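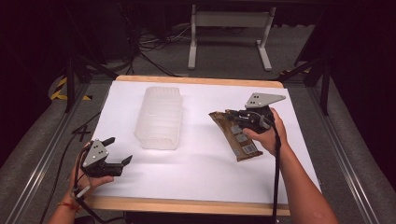

La barre marron, et le bac couché sur le plateau blanc.

Bon, billet vite fait, j'ai vingt choses en route et le sac pas fermé. Mais on m'a redemandé ma méthode pour le bac à goûters, alors voilà, en vrac.

Le problème de départ : les barres. J'en achète trop, je les fourre partout. Fond de sac à dos, poche de manteau, boîte à gants, tiroir des piles (si si). En octobre dernier j'ai vidé le placard du couloir et j'en ai sorti 40. Quarante ! Dont une bonne moitié périmée, et trois parfums que je ne me souviens même pas avoir choisis. Ça m'a vexée.

Depuis, une seule boîte. Un bac translucide, plastique dépoli, rectangulaire, coins arrondis, des rainures sur les côtés. Rien de chic. J'avais d'abord pris un panier en tissu de chez Sandberg, très joli, mais on ne voit pas ce qu'il y a dedans et les miettes se coincent dans les coutures. Rendu au bout d'une semaine. Après j'ai essayé une boîte en fer avec couvercle, plus jolie encore, sauf que le couvercle fait un boucan pas possible à six heures du matin. Donnée à ma voisine.

Le bac donc. Translucide c'est le bon compromis : on devine le niveau sans avoir l'étalage sous les yeux toute la journée. Quand c'est tout clair au fond, je rachète. Voilà le système d'alerte.

Pour remplir, je le couche sur le côté. Tout le monde me dit que c'est bizarre. Essayez. Debout, on lâche les barres par le haut, elles tombent n'importe comment, en travers, et on perd un tiers de la place. Couché, on les glisse à plat les unes sur les autres comme des livres, on tasse un peu, on redresse. J'en rentre presque le double. Bon, il faut une main libre pour retenir la pile au moment de redresser, sinon tout part par terre. Vécu.

Ordre de remplissage, chez moi :

les plus vieilles dates côté ouverture, toujours
les barres chocolat au fond (sinon elles ne survivent pas au mardi — enfin, à aucun jour)
les sachets mous en dernier, ils bouchent les trous
jamais de fruits frais dedans, j'ai eu une clémentine oubliée, je n'en dirai pas plus

Pour les dates, c'est là que je galère. Elles sont imprimées en minuscule, souvent près du code-barres, souvent pile dans un pli de l'emballage. J'ai tenté les gommettes de couleur, une par mois. Ça a tenu deux mois. Maintenant je marque juste le chiffre du mois au feutre, en gros, sur l'emballage, en rentrant des courses. Moche mais efficace. Il faut le faire TOUT DE SUITE, sinon c'est jamais.

Je fais ça sur un grand plateau blanc bordé de bois clair, une surface bien dégagée, et je vous le conseille vraiment. Sur la table de la cuisine avec le courrier et les tasses je perds le fil, je me mets à trier autre chose. Sur du blanc on voit chaque barre, on voit les miettes aussi, un coup d'éponge et fini.

Côté barres, puisqu'on me demande : les Omia aux noisettes pour les longues journées, les Brodov quand il y a une promo (un peu sèches, mais avec un café ça passe très bien). Celles aux dattes, j'ai arrêté, elles collent à l'emballage dès qu'il fait chaud et on se retrouve à lécher du papier dans le train. Pas ma meilleure heure.

Ah et j'emporte toujours 2 barres quand je sors, pas plus. Une pour moi, une pour la personne qui « n'a pas faim ». Elle a toujours faim.

Est-ce que ça fait économiser ? Un peu, oui. J'ai arrêté d'acheter à la gare, ou presque. Je n'ai pas fait les comptes, ne me demandez pas les comptes. Mais je sais qu'avant je jetais, et que maintenant non. Sauf la clémentine.

Question lavage, eau tiède, liquide vaisselle, une vieille brosse à dents dans les rainures. Les rainures c'est le seul défaut du bac, la poudre de céréales adore s'y mettre. Bien laisser secher avant de remettre quoi que ce soit dedans, une nuit si possible. Je retourne le bac sur un torchon et j'oublie.

Prochaine étape : le tiroir des sachets de thé. Là c'est un autre niveau. J'ai repéré des petits séparateurs chez Stevus mais je me méfie, j'en ai déjà acheté qui ne faisait pas la bonne hauteur et ils servent maintenant à caler une étagère. Je mesure d'abord, cette fois. Si quelqu'un a un truc pour les sachets individuels, ceux avec la ficelle qui s'emmêle, je prends, les commentaires sont ouverts.

Je file, il me reste le sac à finir et je ne retrouve plus mon feutre.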